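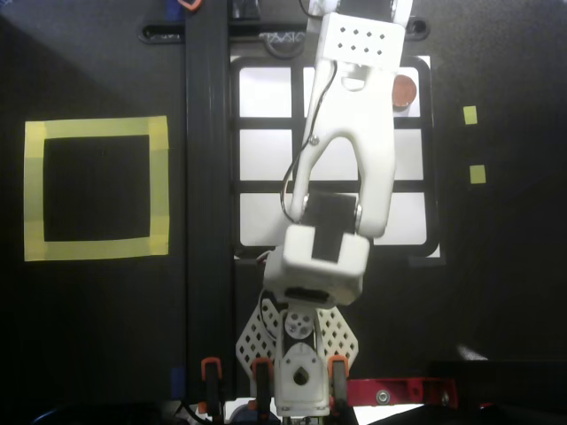
마지막 수정: 4월, 오후 3시 40분 (작성자: Ferdinand Reisinger)

문의 번호 2558
제목: 호밀빵 속이 떡처럼 질고 칼에 들러붙습니다
분류: 레시피 도움 / 발효빵
상태: 해결됨 (후속 메모 있음)
제품: Pludimley 호밀 사워종 세트, Rosser 통호밀가루
담당: Ferdinand Reisinger, Pludimley 제빵 상담실

처음 주신 글

안녕하세요, Vurkville에 사는 사람입니다. 지난겨울에 호밀 사워종 세트를 선물로 받아서 지금까지 계속 빵을 굽고 있는데요, 밀가루가 섞인 빵은 그럭저럭 나오는데 통호밀만 들어가는 빵은 구울 때마다 속이 질어요. 겉은 아주 그럴듯합니다. 색도 진하고 냄새도 좋고, 식구들도 오븐 앞을 지나가면서 한마디씩 합니다. 그런데 썰어 보면 칼에 갈색 풀 같은 것이 잔뜩 묻어 나오고, 아래쪽에는 손가락 한 마디쯤 되는 두께로 빽빽한 층이 생겨 있어요. 위쪽 껍질 바로 밑에는 빈 공간이 있고요.

레시피는 세트에 들어 있던 종이에 적힌 그대로입니다. 통호밀가루 1000그램에 사워종 403그램, 물과 소금은 적힌 대로 넣었고 저울도 씁니다. 시간도 적힌 대로 지켰습니다. 더 오래 구워 본 적도 있는데 껍질만 딱딱해지고 속은 비슷했어요. 가루가 문제일까요? 가루는 Gisville 시장에서 산 Rosser 통호밀이고 봉지에 적힌 기한은 아직 많이 남았습니다. 버리기가 아까워서 매번 얇게 썰어 프라이팬에 구워 먹고 있습니다. 그렇게 먹으면 맛은 꽤 좋습니다만, 원래 이런 빵은 아닐 것 같아서 여쭤봅니다.

첫 번째 답변

안녕하세요! 자세하게 적어 주셔서 정말 고맙습니다. 읽으면서 반가웠어요. 저도 처음 통호밀빵을 굽던 해에는 온 집안 칼에 갈색 풀을 묻히고 다녔거든요. 프라이팬에 구워 드신다는 대목에서는 고개를 끄덕였습니다. 버터 조금 두르고 소금 몇 알 뿌리면 아침으로 참 좋지요. 그래도 제대로 된 빵을 드실 수 있게 하나씩 살펴보겠습니다.

우선 짐작부터 말씀드릴게요. 호밀은 밀과 성질이 많이 달라서, 반죽을 잡아 주는 글루텐 그물이 제대로 생기지 않습니다. 그 대신 전분과 펜토산이라는 점액질 같은 성분이 물을 붙들어 모양을 유지해요. 그런데 호밀가루에는 전분을 잘라 버리는 효소가 꽤 많고, 이 효소는 오븐 안에서 온도가 올라가는 동안에도 한참 일을 합니다. 반죽이 충분히 시큼하면 효소가 힘을 못 쓰고, 덜 시큼하면 신나게 전분을 잘라 놓습니다. 잘린 전분은 물을 붙들지 못해서 속이 질어지고요. 아래쪽의 빽빽한 층과 껍질 밑의 빈 공간이 같이 나타난다고 하셨는데, 이 둘이 나란히 오면 저는 제일 먼저 사워종의 산도를 의심합니다.

다만 덜 구워졌을 때도 비슷해 보이고, 너무 일찍 썰었을 때도 비슷해 보입니다. 그래서 몇 가지만 여쭐게요. 귀찮으시면 짧게 적어 주셔도 됩니다.

사워종을 마지막으로 먹이고 반죽에 넣기까지 얼마나 두시나요?
그동안 부엌 온도는 어느 정도인가요?
넣기 직전의 사워종에서는 어떤 냄새가 나나요? 사과나 요구르트 쪽인지, 그냥 젖은 밀가루 쪽인지요.
빵을 꺼내고 나서 얼마 만에 써시나요?
오븐 안에 따로 온도계를 두고 쓰시나요, 아니면 다이얼만 보시나요?

고객님 회신

답장이 길어서 차를 한 잔 타 놓고 읽었습니다. 친절하게 알려 주셔서 감사합니다.

사워종은 종이에 적힌 대로 전날 밤에 먹여 두고 아침에 씁니다. 밤 열 시쯤 먹이고 아침 일곱 시에 반죽하니까 그 사이 시간이겠네요. 부엌 온도는 재 본 적이 없어서 어젯밤에 거실에 있던 온도계를 가져다 놓았는데, 아침에 보니 19도였습니다. 좀 서늘하긴 하지만 사람이 지내기에는 괜찮아요. 냄새는 음, 젖은 밀가루에 아주 살짝 새콤한 정도입니다. 요구르트까지는 아니에요. 부풀기는 부풉니다.

빵은 저녁에 꺼내서 그날 저녁에 바로 썹니다. 솔직히 식구들이 기다려 주질 않아요. 오븐은 다이얼만 봅니다. 이사 올 때부터 있던 오븐이라 나이도 모릅니다.

두 번째 답변

차 드시면서 읽으셨다니 저도 주전자를 올려놓고 씁니다.

제 생각에는 큰 까닭이 부엌 온도에 있습니다. 레시피 종이에는 "따뜻한 곳에서 하룻밤"이라고만 적혀 있는데, 이 문장이 영 불친절하지요. 저희가 시험 삼아 굽는 부엌은 늘 오븐이 돌아가서 밤에도 제법 따뜻하고, 거기서는 하룻밤이면 사워종이 코를 찌를 만큼 시큼해집니다. 고객님 부엌에서는 같은 시간을 두어도 효모는 그럭저럭 움직여서 부풀어 오르지만, 신맛을 만드는 유산균은 한참 느긋합니다. 부푸니까 다 된 것처럼 보이는데 속은 아직 순한 상태인 거예요. 젖은 밀가루 냄새가 난다는 말씀도 여기에 잘 맞습니다.

가루는 그대로 쓰셔도 됩니다. Rosser 통호밀은 저도 집에서 쓰는데, 빛깔이 조금 짙고 물을 많이 먹는 편이라 뒤섞을 때 뻑뻑하게 느껴질 수 있어요. 그렇다고 물을 더 부으시면 속이 더 질어지니 그 점만 조심해 주세요.

이번에는 한꺼번에 다 바꾸지 마시고 아래 순서로 해 보시면 좋겠습니다. 한 번에 하나씩 바꿔야 나중에 무엇이 들었는지 알 수 있으니까요. 호밀빵은 재료도 시간도 많이 드니 급하게 하실 것 없습니다.

시도할 순서

1. 사워종을 따뜻하게 재우기
불을 켜지 않은 오븐 안에 사워종 그릇을 넣고, 옆에 뜨거운 물을 담은 그릇을 함께 둡니다. 물은 자기 전에 한 번 갈아 주세요. 오븐 등만 켜 두는 방법도 있는데, 어떤 오븐은 등 하나로도 꽤 뜨거워지니 거실 온도계를 안에 한 시간쯤 넣어 두고 먼저 살펴보세요. (플라스틱이면 꺼내는 걸 잊지 마시고요. 저는 한 번 녹인 적이 있습니다.) 손목 안쪽에 대었을 때 미지근하게 느껴지는 정도면 넉넉합니다. 사워종에 들어가는 물도 찬물 대신 미지근한 물로 바꿔 주세요.

2. 시계 대신 코와 혀를 믿기
아침에 일어나시면 그릇 뚜껑을 열고 냄새부터 맡아 보세요. 풋사과나 식초가 떠오르는 냄새가 나고, 윗면이 살짝 꺼지기 시작하면서 잔금이 가 있으면 쓰셔도 됩니다. 날가루라 맛보기는 권해 드리지 않으니 냄새로 충분히 판단해 주세요. 아직 순하다 싶으면 반죽을 점심때로 미루시고요.

3. 반죽은 주걱으로만
통호밀은 오래 치댄다고 나아지지 않습니다. 마른 가루가 보이지 않을 때까지만 젖은 주걱으로 섞고, 틀에 담은 다음 물 묻힌 손으로 윗면을 매끈하게 쓸어 주세요. 윗면에 바늘구멍 같은 것이 드문드문 올라오면 구울 때가 된 것입니다. 구멍이 많이 터질 때까지 두면 조금 늦은 것이고요.

4. 하루를 꼬박 기다렸다 썰기
제일 어려운 단계입니다. 다 식은 빵을 면포에 싸서 다음 날 저녁까지 그대로 두세요. 호밀빵의 속은 오븐에서 나온 뒤에도 한참 동안 자리를 잡아 갑니다. 식구들이 기다리지 않는다고 하셨으니, 그날 저녁에는 작은 밀빵이라도 따로 구워 두시는 게 평화로울지도 모르겠습니다.

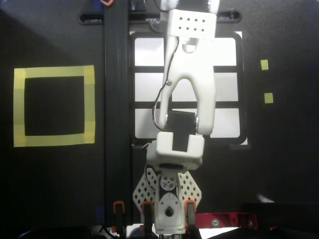

중간 기록: 첫 시도 결과

고객님께서 보내 주신 내용을 제가 조금 줄여서 옮깁니다.

첫 번째 빵은 1번과 2번만 바꾸셨습니다. 오븐 안에서 사워종을 재웠더니 아침에 뚜껑을 여는 순간 냄새부터 달랐다고 하세요. 새콤한 사과 껍질 같은 냄새였고, 윗면에는 잔금이 가 있었답니다. 나머지는 예전과 똑같이 하셨고, 써는 것도 참지 못하고 그날 저녁에 써셨습니다. 결과는 반쯤 성공이에요. 아래쪽의 빽빽한 층은 거의 사라졌고 껍질 밑 빈 공간도 없어졌습니다. 다만 칼에는 여전히 묻어났다고 합니다. 그래도 남은 반 덩이를 다음 날 아침에 썰었더니 훨씬 깨끗하게 썰렸다고 하셨어요.

이 이야기를 듣고 저는 사워종 쪽은 제대로 짚었다고 보았습니다. 빽빽한 층이 줄어든 건 산도가 올라갔을 때 나타나는 변화이고, 반나절 기다린 것만으로 칼이 깨끗해졌다면 나머지는 기다림과 굽기의 문제일 가능성이 높습니다. 두 번째 빵에서는 꼭 하루를 기다려 보시라고 말씀드렸습니다.

중간 기록: 두 번째 시도와 오븐

두 번째 빵은 하루를 꼬박 기다리셨습니다. 식구들에게는 빵이 없다고 하고 찬장 위에 올려 두셨다네요. 옆면과 윗부분은 아주 좋았는데, 한가운데만 아직 촉촉함을 넘어 눅진하다고 하셨습니다. 손가락으로 누르면 자국이 남는다고요.

그래서 오븐용 온도계를 하나 구해 보시라고 권했습니다. 철물점에서 파는 제일 싼 것으로도 됩니다. 재 보시니 다이얼을 맞추어 놓아도 예열이 끝났다는 표시가 너무 일찍 꺼지고, 안쪽은 그때까지 한참 덜 뜨거운 상태였다고 합니다. 게다가 처음의 센 불에서 낮은 불로 내린 뒤에는 온도가 다이얼보다 더 낮게 떨어졌고요. 예전에 오래 구웠을 때 껍질만 딱딱해졌다고 하셨는데, 그때는 덮개 없이 구우셨고 윗불만 유난히 센 오븐이라 겉만 말랐던 것 같습니다.

드린 말씀은 다음과 같습니다. 예열 표시가 꺼진 뒤에도 반 시간은 더 달구세요. 틀은 한 칸 아래에 넣고, 껍질 색이 충분히 나면 윗면에 포일을 느슨하게 덮습니다. 낮은 불로 내린 다음에는 온도계 바늘을 보면서 다이얼을 조금 올려 주시고요. 다 됐다 싶으면 틀에서 빼서 맨몸으로 다시 잠깐 넣어 옆면을 말려 주세요. 탐침 온도계가 있으시면 한가운데를 찔러 보는 것이 제일 확실한데, 호밀빵은 밀빵보다 더 높게, 거의 물이 끓는 온도 가까이까지 올라가야 안심이 됩니다.

고객님 마지막 회신

드디어 됐습니다! 세 번째 빵을 방금 썰었는데 칼에 부스러기만 조금 묻었어요. 속이 고르고 촉촉하고, 누르면 다시 올라옵니다. 신맛도 예전보다 뚜렷한데 저는 이쪽이 훨씬 좋네요. 어머니는 조금 시다고 하시면서도 훈제 생선을 얹어서 두 조각을 드셨습니다. 캐러웨이를 넣어도 되는지 여쭤봐도 될까요? 그리고 겨울이 되면 부엌이 더 추워질 텐데 그때는 또 어떻게 해야 할지 걱정입니다.

세 번째 답변

축하드려요! 읽다가 저도 모르게 박수를 쳤습니다. 어머님께서 생선을 얹어 드셨다니 어머님도 뭘 좀 아시는 분이네요.

캐러웨이는 얼마든지 넣으셔도 됩니다. 마른 팬에 살짝 볶아서 반은 빻고 반은 통으로 넣으면 향이 고르게 퍼져요. 고수 씨와 회향 씨를 함께 쓰는 집도 많습니다. 처음에는 찻숟가락으로 하나만 넣어 보시고, 마음에 들면 조금씩 늘려 보세요. 향신료는 빵이 하루 묵으면서 더 진해지니 반죽 냄새만 맡고 모자란다고 더 넣지는 마시고요.

겨울에는 사워종을 두 번에 나누어 먹이는 방법을 권합니다. 저녁 먹기 전에 한 번 조금만 먹이고, 자기 전에 나머지를 먹여서 오븐 안에 두는 거예요. 손이 한 번 더 가지만 종이 훨씬 기운차게 움직입니다. 신맛이 어머님 입에 너무 세다 싶으면 반죽에 사탕무 시럽이나 짙은 꿀을 한 숟가락 넣어 보세요. 신맛 자체는 그대로인데 혀에는 둥글게 느껴집니다. 반대로 여름에는 사워종이 금세 지나치게 시어지니 물을 찬물로 바꾸고 아침 일찍 들여다보셔야 합니다.

남은 빵은 면포에 싸서 빵통에 두시고, 냉장고는 피해 주세요. 금방 푸석해집니다. 얇게 썰어서 얼려 두었다가 바로 굽는 것은 괜찮습니다.

내부 메모

레시피 종이의 "따뜻한 곳에서 하룻밤"이라는 문장을 고쳐야 합니다. 서늘한 부엌에서 어떻게 되는지, 냄새와 윗면이 어때야 하는지를 적어 넣을 것. 써는 시점도 지금은 맨 아래 작은 글씨로 되어 있어서 다들 지나칩니다. 굽는 단계 바로 다음으로 올려 주세요. 고친 문안은 제가 써서 인쇄 담당께 넘기겠습니다.

같은 증상으로 문의가 오면 이 기록을 먼저 보시고, 가루 교환부터 안내하지 말아 주세요. 부엌 온도와 써는 시점을 여쭙는 것이 먼저입니다.

추가: 고객님께서 캐러웨이를 넣은 빵도 구우셨다고 알려 주셨습니다. 통으로만 넣었더니 이에 끼어서 다음에는 빻아서 넣으시겠대요. 추가 문의가 없어 해결됨으로 둡니다.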